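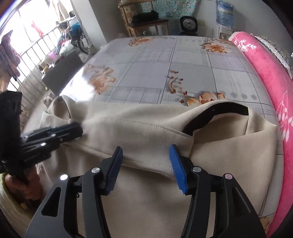 A beige fleece on the bed, with a gripper in the left hand and another in front.

About Jistuslow

Welcome, and thank you for stopping by. We are a small company that helps robots learn household work from people who already know how to do it. Clothes are where we started and clothes are still most of what we do, though our customers keep asking about dishes and we keep saying "soon."

Jistuslow was started by Kári Bisgaard, who had spent a good many years repairing packing machines and had grown tired of writing out every motion one line at a time. The first demonstrations were done at a kitchen table in August, with the windows open and a stack of bath towels that got folded so often they went thin in the middle. We still have one of those towels. It hangs in the office and gets used for coffee spills.

How we work

There are two ways we show a robot a task. The first, and the one we use most, is by hand. A person holds the same kind of gripper that the robot will have at the end of its arm, and does the job with it: pinching a hem, lifting a collar, smoothing a sleeve flat. The gripper records what it sees and how it moves. You feel clumsy for the first hour (everyone does!) and then your hands start finding their own way around the cloth.

The second is by remote control, where one of our operators sits at a pair of handles and drives the robot's arms directly. It is slower, and it asks for more patience, but it is very good for the awkward moments when a robot has gone a little wrong and needs to be shown how to get back on track. 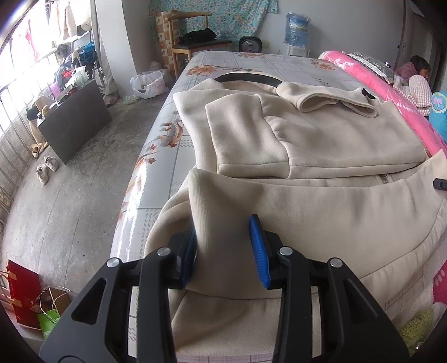

Two blue finger pads, one on each side of a raised fold.

We do a lot of our recording in people's homes. A lab bench is tidy and evenly lit, and a home has sun pouring through the window, flowered sheets, blankets pushed to one side and family life going on nearby. We would like our robots to be comfortable with all of that, so we ask the families we work with to leave things just as they are. They are paid for their time, they choose their own hours, and they can ask us to delete a session without telling us why.

Our library has now passed 3000 demonstrations. Thick fleece is its own little world, by the way. It puckers, it springs back, zippers hide down in the seams, and a hem that was perfectly straight a moment ago will wander off while you are busy at the other end.

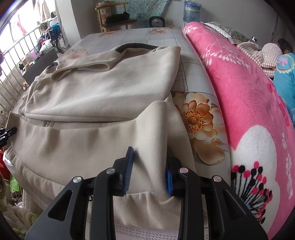

Working at a ribbed fold, with a second gripper holding the corner at the left.

The people and the places

There are 4 of us on the full-time staff, plus the home demonstrators, who know far more about folding than we do. Our office is in Gastham, up one flight of stairs over a shoe repair shop. Our grippers are put together by Akier, and the training software that turns demonstrations into robot motion comes from our friends at Pavliuk, who answer the phone at hours we would not.

If you have a task you would like a robot to learn, or if you would like to become a demonstrator yourself, please write to us. No technical background is needed for demonstrating. We send the grippers, we spend the first session with you, and we bring lunch.

Page last updated Monday, April 20, 2020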